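Comparing two grippers in a simulated bedroom: is my test fair, and which one would you keep?

Asked by Shahzad Abbasi

Hi all. I've been lurking for a while and finally have something worth asking. I'm trying to pick between two grippers for a home tidying project, a plain parallel-jaw one (the Noron) and a three-finger adaptive one from Drirnetti, and before I spend real money I'm running both in simulation. Same arm, same controller, same bedroom, only the gripper gets swapped. I gave each one 178 tries at picking something up and putting it somewhere else.
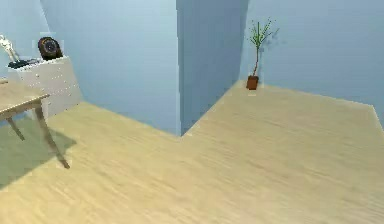 My scoring is pretty simple. A pick counts if the object leaves the surface and stays held until the arm gets where it's going, and anything that slips on the way is a miss. I started with big easy stuff near the front of the furniture and then worked back toward the awkward spots. The worst of those is the top of the white chest of drawers, the one with the round dark thing and the flat black item on it, because the arm has to come in past the wooden table to reach it. Both grippers got worse back there, but the Drirnetti got a LOT worse, and I can't tell if that's the fingers being bad at it or just the hand being fatter and the planner giving up. The floor on the other side, over toward the plant, is wide open, and I never had a planning failure there with either one.

The part that's bugging me is the soft things. In my runs the adaptive gripper grabs soft objects like a champ and the parallel one squeezes them until the physics gets weird. Everybody says don't trust soft contact in sim. So do I throw those runs out? Keep them with an asterisk? I'd hate to pick the cheaper gripper and find out I needed the other one for half the bedroom. 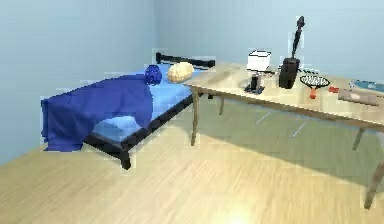

The bed and the long table, where most of my soft and flat picks happen.

Flat things are the other headache. The little racket is fine if you go for the handle, and both grippers figure that out. The flat board next to it is miserable. The parallel jaws can sometimes pinch an edge, and the adaptive fingers mostly push it along the table and look sad. I haven't changed the fingertips on either, they're both stock.

Oh, and the camera is on the wrist, same mount for both, although the Drirnetti's fingers block more of the view when it's open. I don't know if I should be correcting for that or if that's just part of owning one.

So: fair test or not, and which would you keep?

Answer from Romana Šimek (marked helpful)

I went through almost this same thing last March with different hardware, so take it for what it's worth. Your test is fairer than most I've read on here, but you've got two questions tangled up and I'd pull them apart.

First one is "can the arm get there at all." Second one is "can the gripper hold it once it's there." Right now a planner failure on top of the dresser and a dropped object on the way to the bed both go in your log as a miss, and that's why you can't tell what's wrong with the Drirnetti. Add a column. Call it reached or not reached, and only compare grip success on the ones that reached. When I did this my "bad" gripper went from clearly losing to slightly winning, and all I had to fix was the approach angle (I was coming in flat, and it wanted to come in from above).

For the camera, leave it alone. If the fingers block the view then that's how it will be on your real arm too, unless you're planning to add a second camera, in which case test with the second camera!

Soft stuff: keep the runs but don't let them decide anything. I'd make two totals, rigid and soft, and pick on rigid. Then borrow or rent the adaptive one for a weekend and try it on a real pillow and a real ball of yarn. You'll know in an afternoon.

For thin flat objects try sliding it to the edge of the table first so part of it hangs over, then pinch the overhang. Your parallel jaws will love that. It's a separate skill to program and it took me forever, but it's worth more than any fingertip you can buy.

If you made me choose today I'd keep the parallel one. Fewer parts, easier to model, and when it fails you can see why.
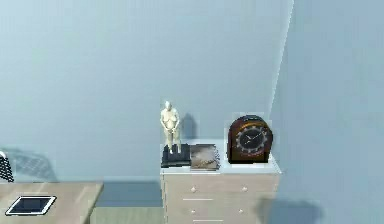
Should I use the same grip force for both grippers?

Use whatever force each gripper needs to hold your heaviest rigid object without slipping, and write both numbers down. Matching the force sounds fair, but three fingers spread the load differently than two flat pads, so the same number means different things on each hand.

Answer from Murray Lévesque

get the 3 finger one. parallel is fine for boxes but a house isn't boxes. I ran mine 274 times on the Wei controller and only quit because the cable wore out

Answer from Edgardo Dumlao

Mostly agree with Romana, but I'd push back on picking purely on rigid objects. It depends what you want it to do all day. If the job is clearing a desk, sure. If the job is clearing a bed, you're throwing away the part that matters and then buying the wrong thing with confidence.

Also check your start poses. I had a comparison where the arm always started on the same side, and one gripper needed an extra wrist turn for almost everything because of how it was bolted on. I reran 88 of the picks from the other side and the gap shrank to 2. I felt pretty dumb. Randomize the start and use the same random list for both grippers so it stays even.

One more thing, change the friction values and run it again. If the winner flips when you bump friction down a little, then you don't have a winner yet. Mine flipped on anything smooth and stayed put on everything else, so I ended up buying softer pads and keeping the gripper I already had.

Contact Stakolbridge Help | Copyright Stakolbridge and contributors | Back to top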